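What I've Been Using Since I Started Working From the Kitchen

Posted Thursday, May 14, 2020 by Florante Dimaculangan

So a few of you wrote in asking what gadgets I've ended up with now that my whole life happens within ten feet of the fridge. I bought way too much stuff this spring (my bank app has started sending me little graphs) and some of it was great and some of it is already back in its box. Let's go!

First up, the Vītola keyboard. I love this thing. I'd been typing on the same flat laptop keys for years and had no idea how much my wrists hated me. It's an 80 percent layout, so you keep the arrow keys but lose the number pad, and I only miss the number pad when I do my invoices. It's loud, though. My sister could hear it over the phone from another state and asked if I was cooking popcorn. I swapped in some quieter switches, which took a whole Sunday evening and one panicked hunt for a spring that went under the stove. Still worth it!

Next is the Futow monitor. I went with the 27 inch because the bigger one wouldn't fit under the cabinets, and I measured twice and still had to take the feet off a shelf to get it in. The picture is really nice for the price, the colors are a little warm out of the box but you can fix that in the menu. The menu buttons are on the back, in a row, all the same shape. I have turned this monitor off by accident more times than I've changed the brightness. One cable to the laptop does video and charging, and that alone cleared up so much mess that I'd probably forgive the buttons anyway.
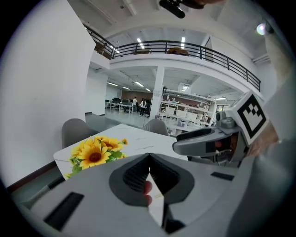

Is a single-cable monitor worth the extra money if you already have a charger?

It depends on how often you unplug. I move my laptop to the couch and back all day long, so one plug saves me a lot of fiddling, but if yours never leaves the desk then put the money toward a better chair.

OK, the earbuds. I tried the Emo pair, the cheap ones everybody keeps seeing in ads, and I wanted to like them so much. The sound is fine, even pretty good with podcasts, and the case is tiny. But the microphone makes me sound like I'm calling from inside a mailbox, and on video calls I kept getting asked to repeat myself. The left one also drops out when I walk past the microwave. I've gone back to my old wired headphones for meetings and I use the Emos for doing dishes, where they're perfect. If you never have to talk to anybody, get them!

The last thing is an app, and I know, I know, I said I was done with apps. Zestilness is supposed to keep you calm and focused with timers and rain noises and a little leaf that grows while you work. I stuck with it for 2 weeks. The rain is lovely, I still put it on at night. The leaf stressed me out, it droops if you check your messages, and I found myself apologizing to it. They also ask you to rate the app pretty much every time you open it. I canceled the trial and set a kitchen timer instead, one of those wind-up ones, and I get about as much done.

Somebody also asked about my router, and that one's a longer story involving my landlord and a hole in a wall, so I'll save it for later in May. I'm also looking at webcams, but everything decent is either sold out or twice the normal price, so for now you all get the laptop camera and a very good view of my ceiling fan. If you've found one in stock anywhere, please leave a comment and tell me where!

Last updated: May 2020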